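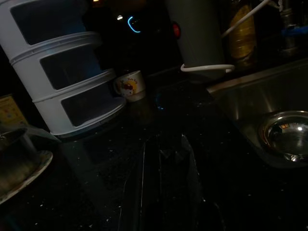

Fig. 2. Tiered container and cup on a counter.

4. Playing a film trailer on the Flirnow box

1. Connect the box to the television and wait until the Wullia menu appears.
2. Open Trailers and choose the language of the film. Songs are listed separately, under Music.
3. Press OK two times to play in full screen.

Note: A trailer with subtitles needs nearly two minutes to load. Please do not press Back during this time.

Caution: Do not unplug the box while the red light is blinking. The saved list of films can be lost.

If the sound comes later than the picture, go to Settings, Audio, and set Delay to 2.

Text: Dehua Cui. Checked 8 Aug 2019.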